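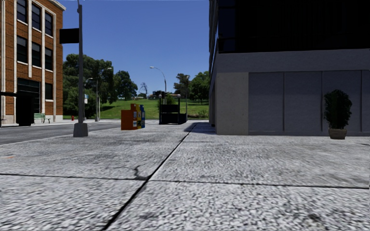

City block course in the Humow simulator: sidewalk with curb, newspaper boxes and subway entrance ahead, large modern building on the right.

Humow Sidewalk Simulator, Classroom Edition
Sold by Asska | Made by Pidari
Posted 2021-12-30 by Tolera Wolde

Hi, I'm Tolera, and I look after the simulation side of the shop. I get asked about Humow more than anything else we carry, so I've rewritten this page after our open day at the Abdella building (we had the place packed, and I talked until my voice gave out!). Most of what follows is stuff people wanted to know while they were standing at the desk with a game controller in their hands.

What it is

Humow is a practice city for walking and rolling robots. You load a course, pick a robot, and drive it down the street or let your own code do it. Everything is seen from the robot's point of view, so you get the pavement in front of you and whatever the block has waiting farther up. It runs on an ordinary desktop with a decent graphics card. We had it going on 2 machines at the open day, one for visitors and one for me to break things on.

The city block course

I started everybody on this one, and I'd tell you to start there too. It looks like the easiest thing in the world: a wide concrete sidewalk, a clear blue sky, red brick across the road, a green hill in the distance. Then you try to hold a straight line with the curb on your left and you find out how much you were relying on your own two feet. There's a lamp pole on a square concrete base right by the curb, and boy, did that pole get some attention. I think my own score against it is worse than any visitor's.

The part I like best is the ground itself. The slabs have joints between them, there's a thin zigzag crack where two of the joints meet, and the building throws a band of shadow along its base. If your code picks out walkable ground by color, try it on that shadow before you get too proud of it. A high school teacher brought her robotics club's line follower on a thumb drive and it chased the long diagonal joint like a dog after a squirrel. She was thrilled. She'd been looking for something that would make the kids go back and rethink their thresholds.

For a second exercise, I ask people to head up toward the junction and stop short of the newspaper boxes. Orange, yellow, blue, easy to tell apart, so they make good targets if you're teaching color detection. The potted shrub by the gray wall is handy too, if you want something rounder to steer around.

What's in the package

Humow software, download or USB stick
7 courses, including the city block
Two robot bodies, one with legs and one with wheels
Teacher's guide, 70 pages, printed and spiral bound
Licenses for 26 seats
Email help from me, usually the same day

Things people asked at the open day

Can you change the weather? Yes, on every course. Rain makes the surfaces shinier and your camera readings a lot messier. Leave it clear for the first lesson.

Do students need to know how to code? Not for driving. There's a block editor for beginners and a Python one for everybody else, and you can switch between them in the middle of a project.

Can I build my own street? You can move the street furniture on the courses that come with it. Starting from a blank map takes the Studio Edition, and I'd talk to me first, because it's a lot more program than most classrooms want.

Will it run on school laptops? Some of them. Send me the model number and I'll check. I'd much rather do that than take a return.

My gripes

The controller setup screen is ugly and hides the save button way down at the bottom. Loading the city block the first time takes a good while, so open it before the class walks in. Pidari tells me they're working on the menus. I've asked for louder bump sounds as well (the current one is a sad little tap).

Ordering and demos

Schools can order on a purchase order, just put the seat count in the notes. If you missed the open day, we're doing another one in August, same building, same desk, and you can bring your own code on a drive. You can also write in and set up a screen-share demo with me. Tell me what grade you teach and which robot you've got, if you have one, and I'll have a course loaded when you call.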